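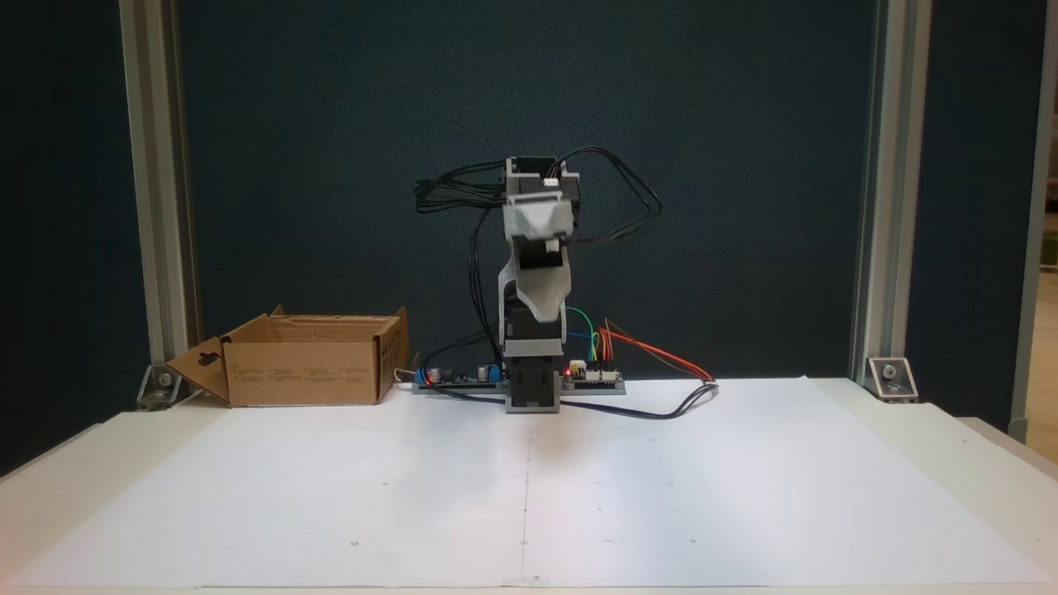

1/ Notes on wild pitches and passed balls in the league scorebooks. Source is the full set of play logs for last season, all parks, exported from Ultska. I filtered for any pitch that got past or away from the catcher with at least one runner advancing. 811 events.

2/ Of those, 529 were scored WP. The remaining 282 were scored PB. That is a WP share of 65 percent, which is low. I expected something well above that for amateur wood-bat ball with the catching we have.

3/ The rule, short form. If the pitch touches the ground before it reaches the catcher, he doesn't handle it, and a runner moves up, it is a wild pitch. The scorer has no judgment to make. If it stays in the air, the question is ordinary effort.

4/ Most of the disagreement should therefore be in pitches that stayed in the air. It isn't. When I read the comment field, a lot of the PB calls have text like "in dirt, should block" or "bounced, went thru legs".

5/ "Should block" is not a standard that appears anywhere in the scoring rules for this. A catcher who goes to the wrong side of a bounced curveball has had a bad moment. The pitch is still WP.

6/ By park. Clemberg scorers call WP on nearly everything, including several head-high fastballs that clanked off the heel of the mitt. Marquez goes the other way. Zalledia is in the middle, and its comment field is the most complete, so I used it as the reference when reading the others.

7/ Caution on that last one. A complete comment field is not the same as a correct call. It only means I can check it.

8/ Why it matters for pitchers: a run that scores because of a passed ball comes out of the earned run total when the inning is reconstructed. A run that scores because of a wild pitch stays in. So a home scorer who leans PB is lowering his own staff's ERA and the visitors' ERA too.

9/ Simple case. Leadoff double, PB moves him to third, groundout to second scores him, then a strikeout and a fly out. Take away the PB and the scorer has to decide whether the groundout alone would have gotten him home. From second it wouldn't. Unearned.

10/ Same inning with WP in place of PB. Earned. Same six inches of dirt, same runner, same groundout.

11/ Now the harder one. PB moves the runner from second to third, next batter singles to center. Would he have scored from second on that single? Scorer's judgment, benefit of the doubt to the pitcher. I found innings in the Marquez books where the judgment had been skipped and the run was marked unearned by reflex any time a PB appeared earlier in the inning.

12/ And the reverse. A PB early in an inning stops mattering if the next man homers. The runner was going to score from wherever he was standing. Earned. Two of these were wrong in the logs. I have corrected both in my copy and sent the line items in.

13/ Dropped third strikes. If strike three hits the ground and the batter reaches first because of it, score K and WP. If it was catchable in the air and he reaches, K and PB. If the catcher picks it up and throws him out, K 2-3, and neither one is charged unless the play lets some other runner advance and no out is made.

14/ Ultska does not prompt for WP or PB on a K when the batter reaches. You have to add it as a second action. Several scorers don't, so the batter is on first with no recorded reason. Those are not in the 811. I pulled them separately and haven't classified them yet.

15/ Steal attempts. Runner goes with the pitch, pitch gets away, he takes second standing up. That is a stolen base. No WP, no PB. If he keeps going and takes third because the ball is at the backstop, it is SB for second and WP or PB for third.

16/ The test is whether he left before the pitch was delivered. The logs don't record that. The only evidence is a comment, and most scorers leave none. I left these calls as scored.

17/ Someone will ask about backstop distance. It affects whether the runner advances, so it affects how many events there are. It shouldn't affect the split between WP and PB. Zalledia has 400 to center and a very short backstop, and balls come back off the brick there fast enough to hold runners at second.

18/ So raw event totals by park are not comparable, and I'm not posting them as a ranking. The split is closer to comparable. It still depends on who was pitching. A staff full of sinkerballs will bounce more of them.

19/ Checked whether the split follows the visiting catchers around. It doesn't. The same catchers have PB-heavy lines at Marquez and WP-heavy lines at Clemberg. If it were the catching, the lines would look similar in both places.

20/ Effect on catchers: PB per nine innings is printed on the league leaders page and used for the postseason team. As it stands, a catcher whose home park is Marquez is at a disadvantage on that page. I'd pull the stat from the page until the calls are reviewed.

21/ What I'd like scorers to do next season. Write G in the comment for any pitch that hit the ground and A for any that didn't. One letter. With that in the log I can catch every G scored as PB with a filter and skip the reading.

22/ For the A pitches, ordinary effort means what an average catcher in this league would handle. It is not a major league standard. A fastball at the letters that he had to shift half a step for is ordinary effort. One behind the batter's back is not.

23/ Crossups. Catcher expects a curve, gets a fastball, it ticks off the mitt. There's no category for "wrong sign". Location decides it. If it was over the plate and in the air, it is a PB even though he will come over after the game and tell you otherwise.

24/ Also, please stop scoring E2 when a pitch gets away and the runner takes one base. WP and PB are not errors and do not go in the error column. E2 is for the wild throw afterward, if that throw gives the runner another base.

25/ Correction to 2/: the 65 percent is rounded down from 65.2. No change to anything else.

26/ Next set is the dropped third strikes from 14/. After that, reconstruction checks on every inning with a PB in it. Those have to be read one at a time, so it will be a while. If you scored at Marquez and still have the paper sheets, keep them.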